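**Arnosero brings its surplus bread and veg scheme to Binasgate, and everybody's welcome**

We are so pleased to be able to say, after a long winter of phone calls and a good deal of tea, that the Arnosero food share will open its Binasgate branch this May, with parcels for 200 households every Sunday from 8 in the morning. Last year our Gustton branch gave out 2787 parcels, and the letters people sent us (we've kept every one!) are a large part of why we're doing it all again.

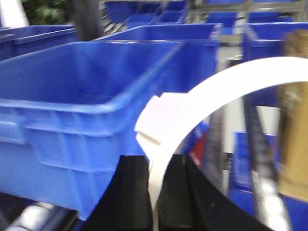

Parcels cost nothing and there are no forms to fill in. Bring a bag if you have one, and do stay for a bowl of soup, as Sproģis bakery is kindly giving us 50 loaves a week and it would be a shame to eat them on your own.

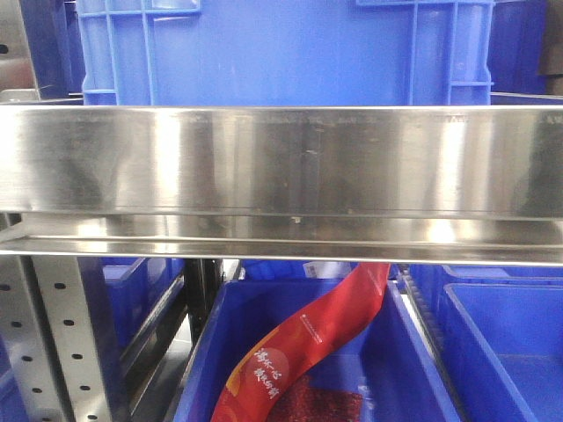

**BINASGATE, May** – "I grew up in a house where the door was always open at dinner time, and I'd love people to feel that way when they come to us," said Kęstutis Urbonaitė, who will run the new branch. "Come early, come late, bring your gran."

Growers and shops with food to spare are warmly invited to get in touch with the Gustton office, where somebody will gladly ring you back and talk through collection times.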